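Let the School Nurse Keep the Inhaler

By Muireann Lenihan
November 12, 2025

So the Endbridge school board voted again on stock inhalers and again it went down. By 2 votes. Same result as May, same speeches pretty much, same guy reading off his phone about government overreach.

Quick background if you missed it. A stock inhaler is a rescue inhaler that belongs to the school. Not to any one kid. A kid starts wheezing, the nurse or a trained staff member grabs it, kid gets a couple puffs, somebody calls home. Plenty of schools already do it. Ours keeps a defibrillator by the gym and a locked drawer with nothing in it for asthma unless your parent brought one in, in the original box, with the form signed by a doctor.

My daughter is 7. She has asthma. I bring the box and I sign the form. Last spring hers expired over a weekend and I didn't catch it, and the nurse, who is a kind person and was following the rule, could not use it. She called me. I was at work at Flirmont, across the river, and the bridge was down to one lane. You can do the math on that drive. I did it the whole way there.

She was OK. Fine by dinner, wanted noodles. I'm not writing this because something terrible happened, I'm writing it because I don't want to wait untill something does.

The objections. I sat through all of them so here we go.

One, parental consent. A board member said no school employee should put any drug in any child without a parent signing off first. I get the feeling behind it, I really do. But the proposal had an opt-out! One page, check the box, your kid is left alone. That was in the packet. I don't think he read the packet.

Two, religious freedom. A couple of families spoke and I thought they were sincere. See above, though. Opt-out. Their kids would be exactly where they are today. What they were asking for was that my kid stay where she is too, and that's a diffrent request.

Three, money. The quote from Hsieh Pharmacy was $79 a building for the year, spacers included, and we have 3 buildings. The board spent longer on the parking lot restriping. I timed nothing but trust me.
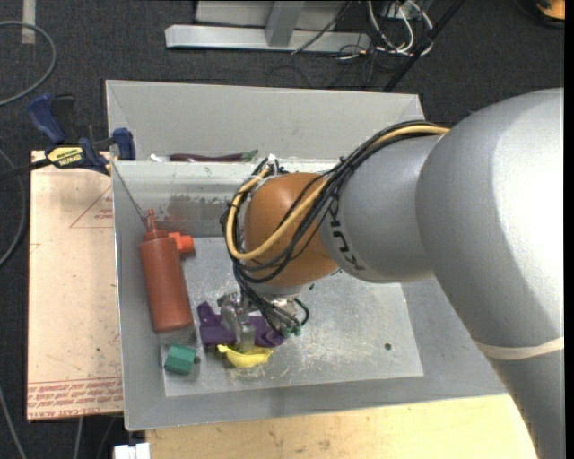

Four was liability, and it's the only one that made me stop and think. Staff are scared of being sued. Fair. Teachers get asked to do everything now. But the draft named who would be trained and said no one could be forced into it, and the district's lawyer stood right there and said she was comfortable with the wording. Then they voted no anyway.

What bugs me most is who gets left out. The parents at the microphone have cars and a doctor who calls back. The kid I worry about has a cough that's never been looked at, or a mom who can't get time off for the appointment, or an inhaler at Dad's house this week. No box in the drawer. No form. That kid is waiting on an ambulance while a nurse who knows just what to do stands next to them.

And please don't tell me to move her to Sodov Academy. I've had that suggested twice, by people who know what I make.

It can come back in the new year if one member changes their mind and brings it up – that's the rule, somebody on the losing side doesn't get to do it. So email them. The addresses are on the district site, bottom of the board page, tiny print. Say you read the packet. Say opt-out, use that word, because I'm not sure they've all heard it yet.

I'll be there either way. Row by the door, with the inhaler in my purse.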